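Skurora Community Help
Books and Reading > Classics > Study guides and editions

Which edition of the Hirvonen novels does the Floltadard guide use, and does it matter?

Posted by marginal_gains

I'm reading the Hirvonen trilogy for an evening class at the library, and the instructor has told us to use the Floltadard study guide alongside it. Fine. I bought the guide. I also bought all three novels in one fat volume from a used bookstore, because it was cheap and I'm weak.

The trouble is that nothing lines up. The guide will say something like "see the argument in the boathouse, Chapter 5" and I turn to Chapter 5 and get a funeral. The boathouse argument does turn up eventually, in what my copy calls Chapter 8. By the second novel the guide and I have parted ways completely. It gives page numbers too, which are worse. It sends me to page 71 for the letter from the sister, and my page 71 is two men discussing herring.

My one-volume edition runs to 1,206 pages. A woman in the class has the same trilogy from the same publisher, Piver, and hers has 1,910. I assumed larger print, but we put them side by side over the coffee urn and hers has whole conversations that mine doesn't. In hers the schoolmaster gets a proposal scene. In mine he is single on one page and has a mother-in-law on the next, and I had put this down to modernism.

So, what I'd like to know:

Is mine an abridgment? It doesn't say so anywhere I can find. The title page says "the complete trilogy," which seems bold.

Which text was the guide written for?

And can I get through the class with the copy I have, or do I need to spend money again? The final paper is due in August and I read slowly. I take the book along wherever I go. 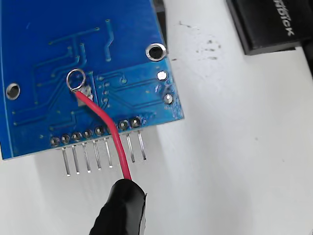
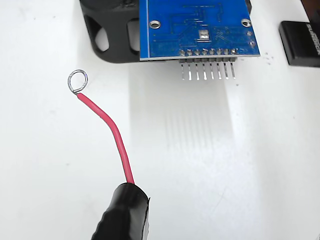

Blue circuit board, underside up, both pictures

If it helps, the spine is green and the introduction is unsigned. It also gives away the ending in its second paragraph, so I'd like that noted for the record.

dogeared_and_proud

You have what Piver used to sell as the reader's edition. It's a cut text. The word "complete" on the title page means all three novels are present, and they are, in the sense that all three have a beginning and an end.

The quick test is the copyright page, down at the bottom in the tiny print. If there is a line that says "arranged for the general reader," that's your answer. "Arranged" is doing a lot of work in that sentence. The longer text your classmate has should say "text of the first edition" in the same spot.

The cuts aren't spread evenly. The first novel lost the least, mainly descriptions of weather and one long sermon that I have read and can't recommend. The second novel lost most of the schoolmaster. The third lost the court transcript, which is a shame, as it's the funniest thing in the whole trilogy and half the criticism is about it.

They also renumbered the chapters, but only in places. In the first novel several of the long ones were split in two so they'd look less frightening. That's why you are ahead of the guide there. In the second novel whole chapters are gone, so at some point you'll fall behind it instead. There may be one happy page in the middle where you match. Enjoy it.

The Floltadard guide was written from the long text. It says so in the note on sources, at the very back, after the index, where they evidently hoped it would be safe.

On buying again: for the first novel I'd stay with what you have. For the second and third, borrow the long text if your library has it. If your final paper goes anywhere near the schoolmaster you'll need it, or you'll be writing about a man whose wife arrives by mail.

And ignore the page numbers in the guide altogether. They don't match my long text either. I believe they belong to a printing that went out of stock before the guide went on sale.

tea_at_four

I have the green one and I thought it was fine. I didn't notice anything missing. It's long enough.

footnote_fancier

Mostly agreeing with the first reply, with one correction and one practical suggestion.

The correction: the sermon is worth reading. The sister's letter quotes it twice, and in the cut edition she appears to be quoting nobody, which makes her seem a good deal stranger than she is. I wrote a whole term paper on her visionary tendencies before I found this out. I got a B.

The suggestion is to forget numbers and match by opening lines. The Floltadard chapter summaries nearly always start with whatever happens first in the chapter, so "Morning at the ferry landing" in the guide will be a chapter that begins in the morning at the ferry landing. Pencil the guide's chapter number at the top of the page in your copy. It took me one evening for the first novel and two for the second, with some swearing. If the guide summarizes something and you can't find it at all, it was cut, so write "gone" in the margin of the guide and move on. My guide says "gone" a lot.

For the paper, cite your own edition and say which one it is in your first note. Instructors don't generally mind an odd edition. They mind looking up a quotation and finding herring. I'd also mention the problem in class before you start writing, as I doubt you are the only one there with a green spine.

One more thing on the introduction. The long text has a different one, signed, and much better behaved. It waits until the fourth page to give away the ending.

marginal_gains

Checked the copyright page. "Arranged for the general reader." I have never felt so general.

The library has the second novel in the long text and a waiting list for the third, so I've put my name down. Started penciling in the chapter numbers last night and got as far as the funeral. Thanks, all. I'll give the sermon a try.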